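From: Randi Bråten
To: ledum-kitchen list
Date: October 25, 2020
Subject: Re: [ledum-kitchen] Starter gone quiet, bread like a doorstop

Fabian Gruber wrote:
> Second brick in a row. I feed the starter every morning, same rye flour
> as always, and it used to double by lunch. Now it sulks until dinner and
> then gives me three bubbles and a smell of nail polish. The loaf has a
> crust you could roof a shed with. I'm using Clémence's recipe from
> August, to the letter. Do I throw the thing out and start over?

Fabian,

Please don't throw it out. I threw mine out once over less than this, and spent two weeks nursing a new one that behaved exactly the same way, having been moved into the same cold kitchen by the same impatient person.

Read your own message again and look at the word August. Clémence's kitchen was 26 degrees when she wrote that recipe (she complained about it at length, it's in the archive). Yours isn't, unless you've come into money and started heating the place. "Four hours on the counter" means one thing in a heat wave and something else entirely when you're wearing a sweater to make coffee. 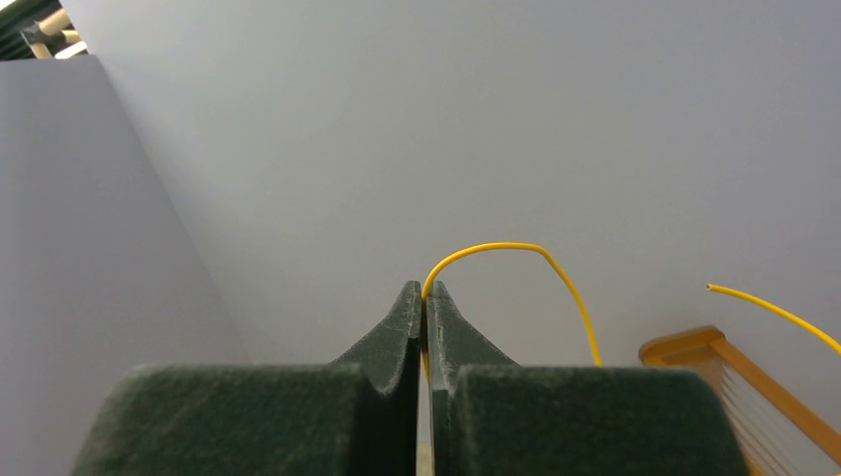 The nail polish smell is hunger. Your starter eats what you give it, runs out, and sits there stewing. So feed it more flour for the amount of old starter you keep. I save one spoonful, add four of rye and enough lukewarm water to make a thick paste, and put the jar in the oven with only the light on. Leave a note on the oven door. I once preheated for a lasagna and we will say no more about that.

Do this morning and evening for three or four days and don't bake anything. I know. Make pancakes with the leftovers and try to look pleased about it.

When it doubles again, go back to the recipe but ignore the clock. For 1000 grams of flour I use 300 of starter in the cold months, and I let the dough sit until it has grown by half and wobbles when I nudge the bowl. Last week that took 9 hours. Quentin will write in to tell you his takes five, and Quentin is welcome to come and stand in my kitchen.

As for the roofing material: bake with the lid on for longer than feels right, and take the heat down a notch once it's off. And let the loaf cool before you cut it, you animal.

Does anyone still have the caraway rye that Fabrice posted in the spring? My copy has butter on it exactly where the salt should be, and I've been guessing ever since, with mixed reviews at home.

Randi

--
ledum-kitchen: bread, soup and grievances
To leave the list, send a message with "unsubscribe" in the subject line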